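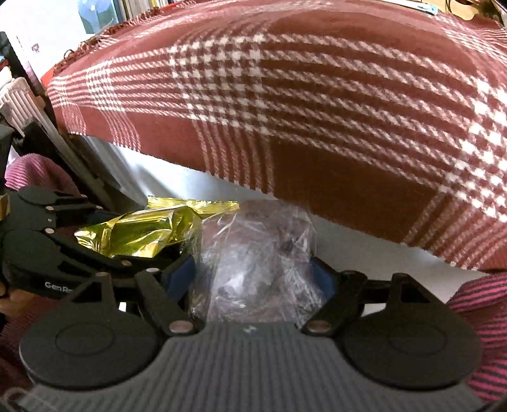

The red plaid, in residence.

Thu 10 September

Blanket season opened early this year, by my own decree. It was 4 in the afternoon and I was a little chilly, which in this household counts as grounds.

I had meant to fold the plaid and put it away for good. Annapurna says a folded blanket looks like you have your life together. I got as far as draping it, stood back, and decided draped was a style. The houndstooth bits look very respectable if you don't follow them up to the top hem, where there's a fringe of loose threads I've been promising to trim. Scissors are somewhere. So is the Fosum receipt.

The books and folders behind it are at least upright, and I'm counting that as tidying. The pink striped thing can wait for the weekend.

Flynn called about the Lockyer paperwork. Told him it was in a folder. Didn't say which. Soup for dinner, under the blanket, radiator still off on principle.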